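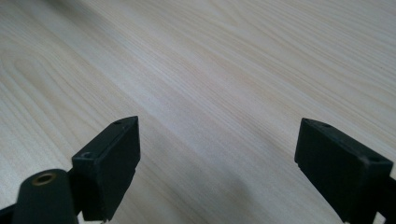
# Hand-held gripper faults: frequently asked questions

Covers the Luvden hand-held gripper and the Amau recording software. Maintained by Sevim Güneş. Last revised Friday, December 27, 2019.

## What was the fault?

Fabric slipped out of closed fingers during folding work. In session 1573 the recorded finger gap showed a firm grip at the moment of the drop, so the software marked the attempt as good. The error came to light when the recordings were replayed.

## What caused it?

Two things together. The pad lining had worn along its upper rim, and the zero position of the finger gap had drifted by 3 mm. The drift alone would have raised a warning. The worn lining let the fingers close further than they should, which cancelled part of the reading and kept it inside the limit.

## Which recordings are affected?

Everything from session 1573 up to the pad change, 258 recordings in all. They are kept in the archive but carry the flag `gap-suspect`. Do not use them for training. Recordings made before 1573 were checked against the April calibration and are sound.

## Does the fault show up with every item?

No. Stiff items hold even on a worn lining. Socks and other thin knits are the worst case, as the cloth bunches and gives under the pads. A crumpled sock with the fingers open on either side of it is now our standard start position for the slip test.
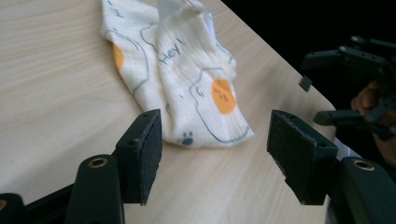
## How do I run the slip test?

1. Clear the table of everything except the test item.
2. Open the fingers fully and set the gap to zero in Amau only after one full close and open.
3. Grip the item by a single fold and lift.
4. Hold still until the timer ends, then lower and release.
5. Repeat with the second gripper. Keep the one not being tested off the table.

Any movement of the cloth between the pads is a fail.

## When should the pads be changed?

After 800 grips, or sooner if the rim looks frayed. A few loose fibres are acceptable. Bare patches are not. Look along the top edge of each pad with the fingers open, and check the inner faces on both sides. Change them as a pair, even where one side looks better than the other.
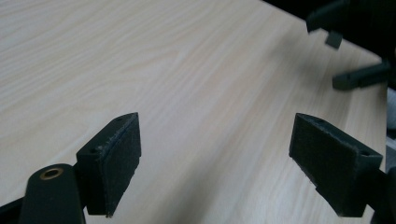
Spare pads come from Rizzi in packs. The older Plulari pads fit the same screw holes but are thinner, and fitting them will shift the zero position again. If you have no choice, recalibrate and write the pad type in the session notes.

## Is there a risk to the person holding the gripper?

A slip with cloth is harmless. Pinching is the more likely injury: keep your free hand clear of the fingers when closing, and do not push fabric between the pads by hand. Stop work if the fingers stick part way or a screw has come loose.

## How do I report a suspected slip?

Stop the recording, keep the file and send Sevim Güneş the session number with the side affected (left or right gripper). Leave the pads on until she has replied.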